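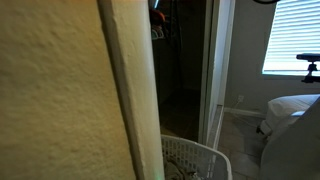
Most home robot software does its worst work in the first ten minutes in a new room, and a lot of that can be fixed from the settings page before you touch the code. These tips are for people running a small mobile helper on the Nijs planner at home, with the stock perception package. Start with the light. Depth and color estimates both suffer when a bright window and a dark closet share one view, as they do in a bedroom with white blinds at one end and an unlit closet at the other, with a laundry basket near the closet opening. Auto exposure will settle on the blinds and turn the closet black. Set the metering region to the lower half of the view, or turn on bracketed exposure and let the software merge the two.

Mapping a room

Drive the first map slowly and with the closet doors in the position you normally leave them. A map made with the doors shut will show a wall, and the planner will argue with it every time they are open.

Go through each doorway twice, once in each direction. Thick painted trim gives a different edge from each side, and a single pass can leave the opening a little narrower than it should be.

Save the map under a new name each time. Plenness overwrites the old one without asking.

Laundry baskets

Plastic baskets with slots in the sides are hard on depth software. Some of the readings go through the slots and land on whatever is behind, so the basket wall comes back as scattered points and the noise filter throws them out. Lower the minimum cluster size to 20 points for the basket zone only. If you lower it for the whole house you will get phantom objects along every baseboard.

Have the software look for the rim first. A smooth rim is a much better target than the side, and once it has the rim it can work out where the rest must be.

For clothes inside, don't ask for separate items. Ask for the highest point of the pile, pick there, and look again. Nazar Vasylenko's pile script does this in 4 short steps and works with the stock planner.

Cords and tracks

Thin pale cords on a tile floor are missed more often than anything else. The grout lines confuse the detector too. Draw a keep-out strip by hand along any wall with an outlet in use, and make it wider than you think you need.

Closet door tracks should be marked as "cross slowly," not as obstacles. Marked as obstacles, they close off the closet for good.

Timing

Run the planner at the default rate until the map is stable. Fergal Mac Giolla at Grakwood keeps his replan delay at 186 milliseconds, and I have had no trouble with around 200. Much shorter than that and the base starts to twitch near door frames.

Redo the exposure settings in October if your windows get low sun. Settings made in summer will put a bright patch on the floor and the software may call it a step.

Before you change anything, export your settings file and keep a copy off the machine.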